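**Progress report to the Metema Community Fund**
Drerkora Learning Workshop, second reporting period

## 1. Purpose of this report

This report covers the open day held at the Candonau site in October, which was the main activity funded under the second instalment of the grant. It sets out what was delivered, how the money was spent and what remains to be done before the final report.

## 2. Open day

The open day ran from 10 am to 4 pm and drew 174 visitors, against a target of 150 in the original application. Families with school-aged children made up the largest group. Two secondary schools from the Candonau district brought classes in the morning, and the afternoon was open to the general public.

Visitors moved between the workshop floor, where staff explained how parts are drawn and printed, and the demonstration room, where they could watch a robot arm being operated and ask questions of the person running it. Sessions in the demonstration room were kept to 15 minutes. Demand was higher than planned from late morning onward, and an extra session was added at the end of the day.
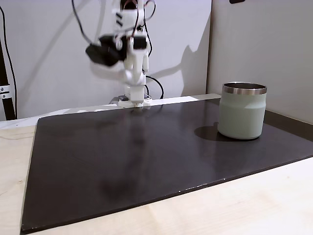

The demonstrations were designed around everyday objects, as agreed with the Fund at the planning stage. Staff avoided technical terms where possible and began each session by asking visitors how they would pick up the item themselves. Working on a dark board, with a single green tumbler standing to one side of the arm, made it easier to talk about reach and grip with younger groups. The white printed segments of the arm also linked well to the printing display on the workshop floor, and several teachers asked whether the drawings could be shared with their schools. We are preparing a short information sheet in response.

## 3. Feedback

Comment cards were offered at the exit. Most of those returned were favourable. The most common criticism was that people standing at the back of the demonstration room had a poor view. Some visitors also found the signs from the car park unclear. Both points will be addressed before the next public event. A raised viewing step has been priced and can be met from the existing budget.

## 4. Expenditure

The second instalment was $4,000. Spending to date is as follows:

- Printing materials and spare servos: $1,450
- Staff time for preparation and delivery: $1,750
- Signs, leaflets and comment cards: $400

The balance of $400 is held for the viewing step and revised signs. Furniture hire was covered by Kahraman as an in-kind contribution and does not appear in these figures.

## 5. Next steps

A smaller visit for the schools that could not be placed in October is planned for February. The teacher information sheet will be sent to the Fund for comment in December. No change to the grant conditions is requested at this time.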